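Speaker notes - "A Lab Robot in a Shared Workshop," May, 20-minute slot

Slide 1. Title. Say hello, check the clicker. If the clicker is dead, use the space bar and pretend.

Slide 2. Why. We wanted to move a well plate from one holder to another. A person can do this in 4 seconds. We have now spent 19 weeks on it. Pause for laugh. If no laugh, move on quickly.

Slide 3. The workshop. Drurkley is a shared space, so the bench is ours two evenings a week and belongs to the furniture people otherwise. Mention sawdust. Do not mention the sawdust argument.

Slide 4. Budget. $2,442 so far, not counting the first gripper, which we don't discuss. (Someone will ask. It was the wrong thread.)

Slide 5. Simulate first. This is the part I want people to take home. Every move gets run in the Kendlow model before the real motors get power. We skipped that step once, in the Craddock build, and bought a new wrist joint. Slow down here - last time I rushed it.

Slide 6. The sim.

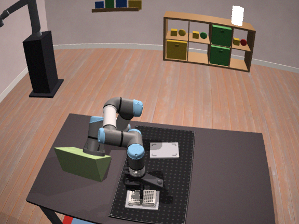
Drurkley Shared Workshop - Home Automation Group

Let them look for a bit. Point out the plate in its holder with the finger down over it, then the empty holder farther back on the same perforated board. Back there is where the plate has to go. It's a short trip. See slide 2.

The green wedge sits right in front of the base, so talk about keep-out zones now: any path that swings low on that side gets rejected.

Slide 7. What went wrong. Holder position off by more than 12 mm in the model, because I measured from the wrong edge of the board. Own up to it, then show the fix: measure from the corner fasteners.

Slide 8. Next. Tronham feeder, if the parts come. Questions.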